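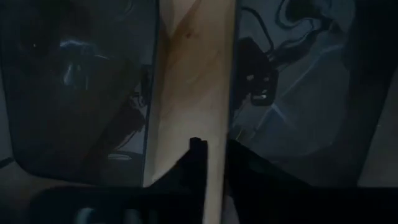
Sfeir console by Prinia: four months of fingerprints

I went back and forth on the Sfeir for most of the winter. My old console was a hand-me-down with a wobble, and I wanted something darker that wouldn't make the living room look like an office. Ívar Juhl, who lives upstairs from me and has opinions about furniture, told me to go look at it in person before ordering. I did not. I ordered it from my couch in January and then waited and waited, so by the time it showed up I had half forgotten which finish I picked.

Smoky panels with the light tan strip, for the record. I still think it's the right one! The other choice was all dark, and I'm pretty sure it would have looked like a big black slab in my place.

The look

The strip is what sold me. It has a wood-grain look with soft brownish streaks, and one patch where the grain goes darker on a slant. I've stopped caring whether it would fool anybody up close. It warms the whole thing up, and it gets a bit narrower from one end to the other in a way I find really nice. There's a thin edge beside it that catches the light, too, and in the evening with one lamp on it looks like a much fancier piece than it is.

The panels are glossy, very glossy. The corners are rounded, which my hips are grateful for (I walk into things). Depending on where you stand, one panel can look nearly black while the one next to it goes hazy and kind of gray-blue. I like that. My brother Karim Srour does not, and he asked if they were supposed to match.

The cable situation

If you're buying this because you think smoky means it hides everything, slow down. Semi-transparent is semi-transparent. Thin black cables still read as thin black cables, loops and all, and any little bright marks on a black box stand out more than the box does. Plus the shine picks up whatever is in the room, so half the time I can't tell if I'm looking at a cord through the panel or at a reflection of one. I spent a whole evening bundling mine with Velcro ties and it helped, but bright lines still crisscross the surface on a sunny afternoon, and no amount of tidying fixes that.

Cleaning

Oh boy. Fingerprints, dust, the smear from the cloth you used to get rid of the fingerprints. I wipe mine down 2 times a week and I'm not a tidy person. A dry microfiber cloth first, then a barely damp one, then dry again. Paper towels left streaks for me. The tan strip hardly shows anything, so I mostly skip it.

Putting it together

Took me an afternoon with a lunch break in it. The instructions are all drawings, and step 5 has you flip the whole thing over, so get a second person and put a blanket down. The protective film on the panels comes off in strips if you rush it — start at a corner and go slow.

I also looked at the Horkuvum, which has plain matte panels and would be far easier to live with. It's a little boring, though, and I'd probably choose the Sfeir again. If you have small kids or a window right across from it, get the matte one.

4 stars. I'm keeping it, and I've bought more cloths.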